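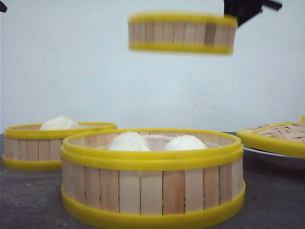 Peltolthorpe Adds Steamed Range to Its Contract Catering Menu

TRISTMONT – Peltolthorpe, the contract caterer, will add a range of steamed buns and dumplings to its workplace menus in October. The range will be served at 30 client sites and replaces the current hot sandwich counter between 11 a.m. and 2 p.m.

The menu has seven fillings, five of them meatless. Dough is mixed and portioned at the company's Tristmont kitchen, chilled, and delivered to each site before 6 a.m. Final proofing and steaming take place on site. Existing combination ovens can be used, so clients do not need to install new equipment.

"The main technical problem was holding time," said Eun-seong Choo, head of menu development. "A standard dough gets gummy in a heated cabinet. We changed the flour blend and lowered the sugar, and the texture now holds through the lunch period."

Portions will be sold singly or as a plated meal with greens and broth. 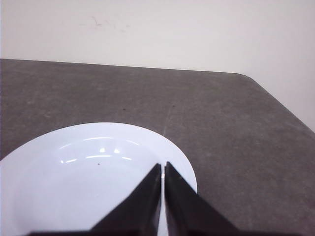 White plate with a shallow well and raised rim.

Pricing will be set by site under existing contracts. Allergen sheets for all fillings will be sent to site managers with the updated order forms – the wheat and soy entries have been revised.

Cletus Doucet, operations director, said kitchen staff will complete a training module before the first delivery. Sites that wish to keep the sandwich counter may do so on written request.

Media contact: Peltolthorpe Press Office, Tristmont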